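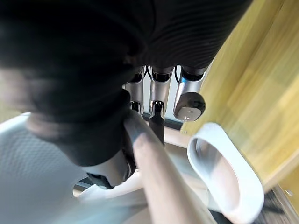

Who is the cannabis loyalty card for?

04/01/2021

Dekix sent me an email in December to say I was now a Gold member. I had bought dried flower from them on 2 occasions and a tin of mints once, so Gold can't be a very high bar. My reward was 20 per cent off a vape pen I don't want, valid until the end of the week.

Every cannabis shop within reach of my flat now runs some version of this. Tavex gives you stamps. Garska has points, tiers and a birthday gift. Mutiso calls its scheme a "circle", and wants your postcode, your phone number and how you'd like to feel on a Friday night before it lets you in.

I voted for legal sales and would do so again. Part of the case made to people like me was that a licensed trade would be duller than the old one: plain packets, tested stock, staff who checked your age and told you what was in the jar. I was happy with dull. What I have instead is a supermarket's bag of tricks, used on something we agreed should be sold with some care.

The shops say the cards are there to thank regulars. Perhaps. But look at how the tiers work. At Garska you reach the top one by spending a set sum in 3 months, and if you ease off you drop back down and get a message telling you so. I stopped buying for a few weeks and was told I was "about to lose" my status. A friend who has been trying to cut down got the same message, and found it a good deal less funny than I did.

Then there is the data. I asked at Mutiso how long they keep a list of what I've bought. The young man at the till was polite and had no idea. The terms on their website run to 19 pages and say "as long as necessary", which could mean anything. For plenty of people – anyone who crosses a border for work, or rents from a nosy landlord – that list matters more than a discount on rolling papers.

I've heard the reply that small shops need this to compete with street dealers on price. Then cut the price. A gram that costs less for everyone does that job without a phone number attached.

I would let the shops keep their stamps if they must, and ban tiers, expiry warnings and any offer tied to how much you bought last month. The regulator already has rules on adverts. I can't see why a text message sent straight to a customer's pocket should be treated more gently than a poster in a window.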